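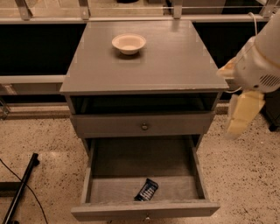

Grey bedside table with cubby, $89. Worth fixing or did I get had?
Belanness Home & Shed Forum > Furniture > Second-hand and Repairs

dunny_brush_dan
Posts: 1510
3/21/11

Bought from the Rikden clearance shed on the weekend. Tag said "solid timber bedside, hand painted, Esstead range" and the bloke wanted 110 for it. Paid $89 and thought I'd done well until I got it home under a decent light.

It's got the open cubby under the top, then two drawers with a small knob on each. Paint is chipped on the front right corner and you can see lighter wood through it, so it's wood of some sort at least at that corner. Beyond that I wouldn't swear to anything on the tag. "Hand painted" could mean a factory hand or a bloke with a roller in his driveway.

Questions:
1. Is Esstead a real range or a word people put on tags?
2. Would you touch up the corner or strip the lot?
3. The bottom drawer pulls out a long way and I can't find a stop. Normal?

marg_of_the_flats
Posts: 412

It's a real enough name in the sense that I've seen it on tags too. Never once seen it on the furniture. Look for a stamp or a label on the back or underneath. If there isn't one I'd treat "Esstead" as decoration.

Don't strip it. Grey paint with a bit of gloss on it, one chipped corner, that's an evening's job and you'd be mad to make it a month's job.

Radulović
Posts: 2267

Disagree with Marg, as usual. Touching up one corner on a semi-gloss top never blends. You'll see the patch every night when you put your glass down. Either leave the chip alone or sand the whole top and repaint the top only. Top only is a perfectly good job, the eye doesn't compare it with the drawer fronts.

Also "solid timber" on a painted piece means nothing. Ask yourself why anybody would paint it if the timber was any good.

marg_of_the_flats
Posts: 412

People paint good timber all the time. My sister painted a blackwood dresser mint green. I'm still not over it but it was good timber.

tkelm
Posts: 97

Todor Kelmendi here from the Thursday repair night. Before anybody buys paint: take the bottom drawer right out and look at the underside of its floor panel and at the edges where it sits in the groove. If you can see layers it's ply. If it's furry and brown it's hardboard. Either would be normal for a drawer bottom, even in a decent piece, so don't panic.

Then look at the sides of the cabinet from underneath, where people don't bother painting. That tells you more than the chip. A lighter colour in a chip on the edge might only be a solid lipping glued onto something cheaper.

On the stop: lots of cheaper ones never had one. Some had a little block that has dropped off. Feel along the inside of the rail above the drawer for old glue.

dunny_brush_dan
Posts: 1511

Right, had a go tonight. Drawer out, drawer back in. No old glue that I could feel. No stamp, no label, nothing on the back but dust.

Underside of the cabinet sides is bare and there is grain running the right way, but I've been fooled by grain before and I'm not calling it.

Under the lamp I've also noticed faint lines near the corners of the top, could be tape or could be marker. I couldn't see them at all in the shed. Front lip is worn lighter along the edge too, more than I'd thought. Have a look and tell me what you reckon the lines are.
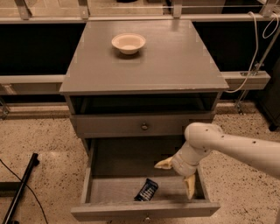

RE: Grey bedside table with cubby, $89

Radulović
Posts: 2268

Can't tell from that. Could be tape residue, could be pen. Whoever painted it may have masked something and not cleaned up after. Run a fingernail over one. If there's an edge you can feel, it's tape or the ghost of tape. If not, metho on a rag in a small spot and see what comes off on the rag.

And I stand by sanding the top. Wear on the lip AND a chip AND lines at the corners, that's three arguments for doing the lot and none for fiddling with a tiny brush.

bev30
Posts: 30

Careful with metho! It'll take acrylic paint off as well as the pen and then you've got a bald patch. Warm water and a drop of dish soap first, then eucalyptus oil if it's sticky. Only then the metho.

Two things you didn't ask about. I wouldn't keep muesli bars or whatever that is in a bottom drawer, not on any bedside at floor level, because mice go through a wrapper in a night (ask me how I know, it was in June and I slept on the couch for a week). And I like your little white bowl on top. I have one for earrings and it saves a lot of crawling round on the floor.

marg_of_the_flats
Posts: 412

Mice will get to the top drawer too, Bev. A tin with a lid, anywhere you like.

bev30
Posts: 31

Mine never went above the bottom one. But yes, a tin.

Radulović
Posts: 2269

A sample of one bedside table and one mouse. Can we get back to the paint.

slab_and_post
Posts: 640

I'll be the one to say it. $89 is too much. I've had two bedsides out of that same shed, both "solid timber", and when I cut one down it was chipboard with a strip across the front. Todor is right about the lipping. That shed writes the same tag for everything.

The open cubby is the only part of the design I rate. You can put a book in there and reach it in the dark. But that lower drawer is shallow, so forget blankets or shoes. People see a big drawer front and assume there's a big drawer behind it.

dunny_brush_dan
Posts: 1512

Cheers slab, very cheering. Did yours have grain on the underside of the sides?

slab_and_post
Posts: 640

One did. It was veneer, or paper, I didn't hang about to find out.

tkelm
Posts: 98

Let's not bury it yet. There's an easy check. Look at the end of a board and the face next to it, somewhere unpainted. In real timber the lines on the face carry over the edge and turn into end grain. Veneer or paper stops dead at the corner. You need good light and a clean bit, five minutes with a torch.

If it is chipboard, do NOT take a sander to the edges and do not let water sit on it. Then I'd side with Marg and touch in the corner only. If it's timber all through, Radulović's way is fine and the result will be better.

As for a drawer stop, cut a scrap of wood 6 mm thick, glue it to the back edge of the drawer so it catches the rail, and check you can still tilt the drawer in. Or screw in a small turn button. Don't trust anyone who tells you to use a nail.

marg_of_the_flats
Posts: 413

I've used a nail for twenty years.

tkelm
Posts: 99

I know, Marg, I've repaired it.

dunny_brush_dan
Posts: 1513

OK, torch report. On the one side I could get at, the lines do seem to go over the edge. On the other side there's paint slopped underneath so I can't say. I'm going from "had" to "probably not had", and that's as far as I'll go for now.

Lines on top: no edge I can feel. Soap did nothing much. Not game to try the metho until I've got a tin of matching grey, and I have my doubts about matching grey. The paint counter at Belanness told me they can match any colour from a chip, and the last time they matched anything for me it was a fence panel and it came back lilac.

Radulović
Posts: 2270

Which is why you paint the whole top. Then it doesn't have to match exactly. I said this on Monday.

bev30
Posts: 32

If you paint the top a shade darker on purpose it looks planned. Do leave it a good while before you put anything back on it, though. My bowl stuck to mine and took a ring of paint with it.

slab_and_post
Posts: 640

Still too much money. But go on, put up a photo when the top's done and I'll tell you what's wrong with it.

dunny_brush_dan
Posts: 1514

Will do. Anyone got half a tin of primer they don't want? Can pick up anywhere this side of the bridge.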